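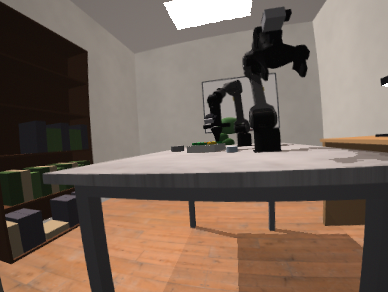
Render: Wafula Khaemba

Print this thread | E-mail this thread

Valex takeover of Bevarness Motors: is it good for owners?

wkhaemba wrote:
I read in July that Valex wants to buy the Bevarness van plant and keep 600 workers. I own a Bevarness van since two years and I wait for a battery part. Will the new owner respect my warranty?

chidiac_fan wrote:
Depends on the contract. If they buy only the assets, the old warranty stays with the old company.

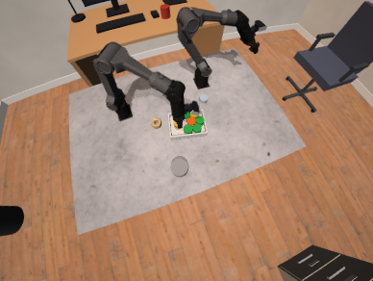
When Chidiac was sold, I had to pay 175 dollars for a door module that was covered before.

hididov2 wrote:
I do not agree. Valex needs these customers. There are maybe 1,000 vans on the road, so it costs them little.

chidiac_fan wrote:
Little for them, yes. They still can say no. 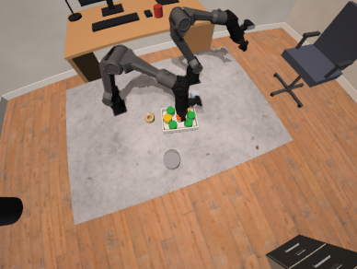
Two arms and a tray, rendered view

wkhaemba wrote:
Thank you both. I will ask the dealer to write it on paper.

Comments (2)
Mine says "no information yet."
Please post the answer of the dealer.

Related threads
Hididov closes second showroom
Bevarness charging fault, winter
Who buys used Chidiac parts?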